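Testers wanted - gripper comparison, Treloar hand vs Janari hand

Zultodstead workshop, room 5. October start, mornings or afternoons, you pick. Paid.

We need people to help us try out two hands on the same walking robot and tell us which is less of a pain. No robotics background needed. Patience needed.

What you'd do: drive the robot from a headset and gloves, pick things up off the floor and off a low shelf, put them down again somewhere else. Then swap hands, same tasks, same order. Then a form. The form is long, sorry. Sessions run 5 hours with a proper lunch break, and we'd like each person for 8 sessions if you can manage it. Fewer is OK, say so when you write.

The Treloar has a thumb and four fingers, metal joints, knit cover over the palm. The Janari is a plain two-jaw gripper, quicker to close but fussy about angles. We also switch between the wrist camera and the head camera halfway thruogh each session, as we want to know which view people would sooner work from. Low pickups are where most of the arguments start, so expect plenty of those.
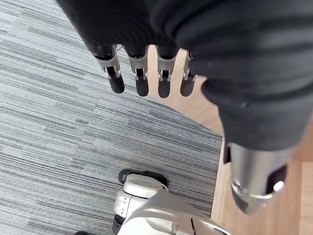 Toshiko Kamata did the pilot round and says the wrist view was the better of the two for anything on the floor, but she lost track of how far the thumb had closed and ended up going by the force readout instead. She'd like more people to try it before we beleive her.

You should be over 18, fine with a headset for up to half an hour at a go, and able to use both hands in the gloves. Glasses OK. Left-handers very welcome, we're short of them.

Not suitable if you get motion sick easily - the wrist camera swings a lot.

Pay is by the session, travel on top, keep your tickets. Flat shoes please.

To apply: a few lines to the Ikia hands desk, quote ref 3359, give us your glove size and which half of the day suits. Or ring extension 2039 before noon and leave a message. We'll ring back.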